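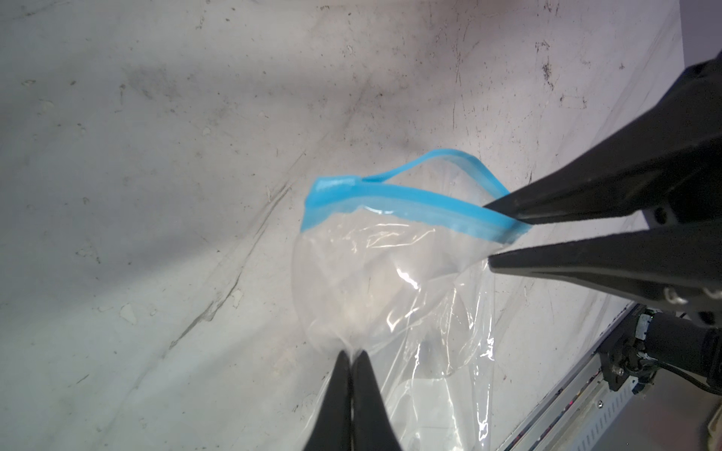

Getulora – Frequently Asked Questions

What does Getulora do?
It takes a pile of overlapping photographs and gives you back a textured 3D mesh. There are other programs that do this. Ours is smaller, has fewer buttons, and was written by people who got tired of waiting for the buttons to load.

Is it the same as Irkero?
Irkero is the viewer. Getulora makes the mesh, Irkero lets you spin it around and notice the hole in the back. They install separately and they argue about which way is up. If your model arrives lying on its side, switch "Z is up" on in Irkero and leave Getulora alone.

How many photos do I need?
For something the size of a teapot, 60 is plenty. The record so far is held by Florêncio Gouveia, who sent us 505 pictures of one garden gnome and a polite note asking why it was slow.

My photos overlap but half of them were rejected. Why?
Usually blur, sometimes exposure. Open the match report and sort by feature count. If the rejected photos sit at the bottom of that list, the matcher couldn't find enough to hold on to. White walls are the classic case. Tape some newspaper to the wall, shoot again, and paint the newspaper out of the texture later. It looks ridiculous and it works.

Can it handle glass, mirrors or chrome?
No.

Can it handle them a little?
Also no, but you may dust them with matting spray first. Please ask the owner of the mirror.

Why is my model the wrong size?
Photographs carry no scale. Getulora picks a unit that suits it and moves on with its life. Put two markers a known distance apart, click both in the Scale panel, type in the distance. Millimeters, please – the box accepts inches but the export quietly converts them, and Annelore Ehlers is still fixing the label that fails to mention it.

What does "bundle adjustment did not converge" mean?
The program tried to agree with itself about where your camera was and gave up. Remove the photos flagged orange and run it again. If you zoomed while shooting, tick "Focal length varies" before you do. If every photo is orange, have a cup of coffee and reshoot.

Do I need a graphics card?
For alignment, no. For the dense stage, you will want one with at least 4 GB of memory. It runs without, in the sense that glaciers run.

Which formats can I export?
PLY, OBJ and glTF. STL is there too, without color, for the people with printers.

Where is the Drurnholm test set?
In the downloads folder, under "samples". It has 17 views of a stone trough, calibrated by Mafalda Simões with more care than the trough had ever known. If Getulora fails on that set, the trouble is in your installation and we would like to hear about it.

When is the next release?
December. We have not said which one.

How do I report a bug?
Send the log file and the match report to Farzana Awan through the contact form. "It broke" is a fine subject line but a thin message.

Page last updated Sun 29 July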